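Grip Fault in a Two-Arm Bottle Capping Cell
Student project report, Burnus group
Written by Juwita Rahman

1. Background

Our group had one semester to build a small cell where two robot arms work together on a bottle of capsules. The first arm holds the bottle upright on the table. The second arm brings the cap from a tray, puts it on the neck and turns it. The project partner, Teoh, packs food supplements by hand and wanted to know if such a cell could handle their small orders. My part was the gripper of the holding arm and the safety settings.

This report is mainly about the fault we had in August, when the holding arm crushed one bottle and threw another on the floor. The full results of the capping are in the report of the other subgroup.

2. What happened

We ran 236 cycles in total. During the first part of the test everything looked good, and we became a little too relaxed. Then, in one cycle, the fingers closed on the bottle and did not stop at the force limit. The wall of the bottle bent inward and capsules came out of the open neck onto the table. I pressed the emergency stop, but it took me almost 3 seconds, as I was standing on the wrong side of the table.

We cleaned the table, checked the fingers by eye, found nothing, and started again. This was our mistake. After 22 more cycles the same thing happened, and this time the bottle jumped out of the fingers to the side. It passed close to a student who was leaning over to read the screen. She was not hurt.
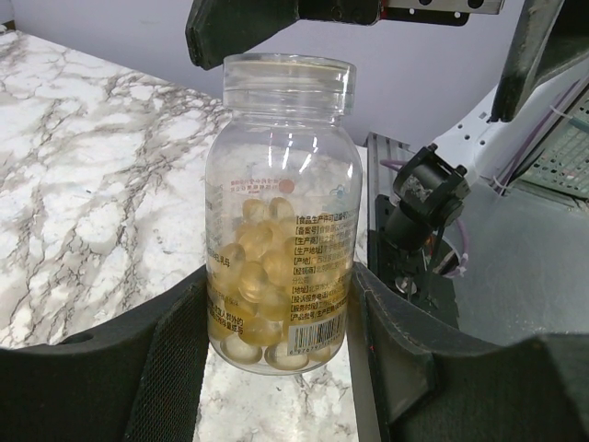
After the second event our supervisor stopped the work, and we had to write a fault report before we could switch the arms on again. I am thankful for this now, although at that time I was only thinking about the deadline.

3. Finding the cause

First we suspected the force sensor. We put the Flillier test block between the fingers and compared the reading with the value in the controller. The two values agreed, so the sensor was not the problem.

Next we looked at the log files. In both bad cycles the holding arm got the "close" command twice. The second command came from the program of the capping arm, which asks for a firmer grip before it begins to turn the cap. Normally it waits for the message "bottle held". In the bad cycles this message was late, the wait ended by timeout, and the program continued as if the answer was yes. The second command also used an old set of parameters from our tests with metal cans, where the force limit was 8 times higher.

So there were two errors, one in the timeout and one in the parameters. I had written the parameter file myself and forgot to delete the old set.

4. Changes

A timeout now stops both arms and shows a message. The program cannot continue until a person confirms it. The can parameters are removed, and the controller refuses any force above the limit for plastic bottles — even if the program asks for it.

We also moved the emergency stop to the Stekdale frame at the front, where the operator stands, and marked a line on the floor. While the arms have power, all persons stay behind this line.

5. Remaining problems

We still do not know why the message was late. My guess is the network switch, which is shared with other groups, but I could not reproduce the delay on purpose. The next group should measure this first. They should also repeat the grip test with full bottles, because we did most of our cycles with partly filled ones and the weight is different.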